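**Third Mulunmont novel arrives in August**

Readers who have been waiting since the last page of *The Salt Regent* to find out whether anyone got off the causeway alive will be glad to hear that the wait is nearly over. Starnent Books has confirmed that *The Drowned Assize*, the third novel in Ezekiel Fitzsimmons's Mulunmont series, will be in stores in August, in hardcover and as an e-book, with the audio edition to follow once the recording is finished.

For anyone who has somehow missed the first two (and we do envy you, a little, having them all still ahead), the series is set on the island city of Mulunmont, where the tide goes out once in a generation and stays out for 16 days. While the sea is gone, old roads come up out of the mud, and so do old neighbors. The first book followed the mapmaker Noltotus across the bare seabed with a stolen charter in his coat. The second left him on the wrong side of the causeway with the water coming back, and a good many of us threw the book across the room and then went and picked it up again.

The new one opens the morning after. Noltotus has been hauled out of the surf by the very people he was sent to rob, and they mean to put him on trial under a law that hasn't been used since the last low water. His only hope of a defense is Captain Mahlangu, the smuggler who sold him out in book two and who has her own reasons for wanting the court kept busy. Out past the harbor wall, meanwhile, the lamps of a fleet have been seen, and it isn't flying any flag that Mulunmont knows.

Fitzsimmons says the trial took him longer to write than anything he has done before. "I had it in my head as one chapter," he told us over the phone, laughing. "Then everybody in the city wanted to testify, and I'm too soft to turn a witness away. My editor cut 40 pages and I only miss the one with the ferryman."

He was happy to talk about Mahlangu, too, who was meant to die early in the first book and has been getting fan mail ever since. She narrates close to half of *The Drowned Assize* in her own voice, with plenty of swearing and a soft spot for bad weather that her creator admits is entirely his. A map of the seabed roads, redrawn to take in the northern flats, will be printed inside the covers, and there's a short list of characters at the front for those of us who always lose track of the magistrates.
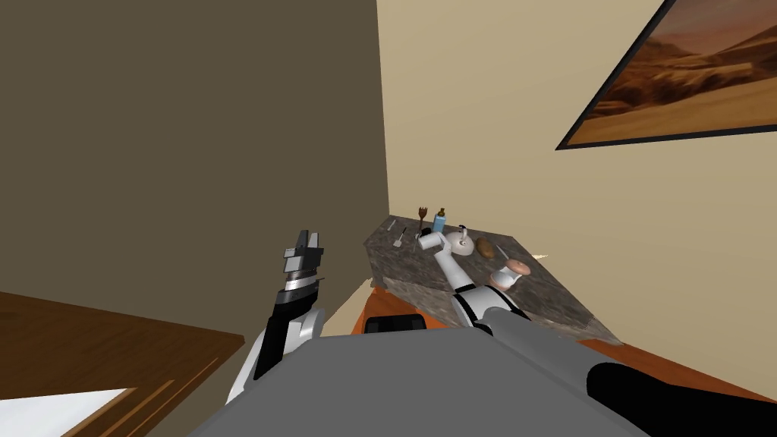
Starnent is also putting out a paperback set of the first two novels ahead of the release, which seems a kind thought for people who lent theirs out and never saw them again. The publisher has a read-along planned as well, with a few chapters each week and a letter from Fitzsimmons to go with them, and it's meant to be joined from home, in whatever kitchen corner you like, with the book propped on the countertop or lying open on a wooden table while supper gets going. Sign-up forms will come tucked into the paperback set, and bookstores taking preorders for the new novel will have them at the register too.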